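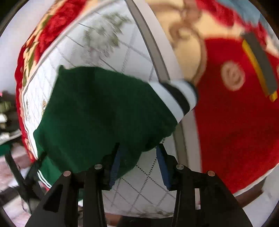

Green one with the striped band, bunched up on the white quilt

inden_10
Trying to get through the clean laundry before Thursday and I'm stuck on this one. Plain T-shirts I fold in thirds and stand up in the drawer. Anything with a thick ribbed band like this won't stay flat. The band flips out and the whole stack leans. Do you fold it in or leave it at the edge?

hanan_h
Fold it in. Lay the green part out flat, smooth the band, then turn that end toward the middle first.

cutlow
I'd do the opposite. Ribbing folded inside makes a lump. Leave it on the outside edge and put something heavier on top.

hanan_h
That works on a shelf, but inden said a drawer.

cutlow
Missed that. Still wouldn't do it – mine came out creased where the black stripe met the white.

Ashok T
Do you fold on the quilt? I used to, and nothing came out square because the padding gives. A table is much easier.

inden_10
Always on the bed, yes. The table is full until the weekend. I'll try Hanan's way on the next 3 and see if they stand up.

sulemana
Or just hang it. Banded stuff never goes in a drawer at my place.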